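Porque é que o motor do carro faz barulho?

Boa pergunta! Vamos a isto depressa, que o recreio acaba.

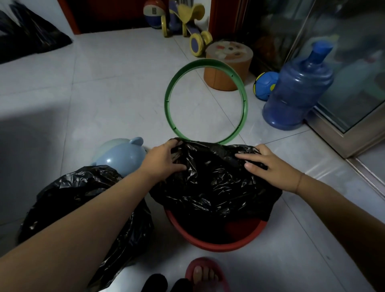
Um motor a gasolina tem lá dentro uns tubos chamados cilindros. Em cada cilindro há um pistão – uma espécie de rolha de metal que sobe e desce. Sobe, desce, sobe, desce. Muuuito depressa.

E quem é que o empurra? Explosões! Pequeninas. Entra ar, entra um bocadinho de gasolina, o pistão aperta tudo, a vela faz uma faísca e... PUM. O pistão vai para baixo com força. Depois saem os gases pelo escape e começa tudo outra vez.

Muitos carros pequenos têm 3 cilindros. Outros têm quatro, seis, oito. Mais cilindros = mais puns (não esses!) em cada volta do motor. Por isso o som muda.

E as rodas? O pistão está preso a uma peça torta, a cambota. Como a perna no pedal da bicicleta: a perna vai para cima e para baixo, o pedal anda à roda. Igualzinho. Depois a caixa de velocidades leva essa força ás rodas.

Então e o carro elétrico? Não tem explosões nehumas. Tem bateria, íman e fio de cobre enrolado – quase não se ouve.

A Nadiia Zakharchenko, leitora da Leseo, perguntou se o motor aquece. Aquece, e muito! Para isso há o radiador. Fica para novembro.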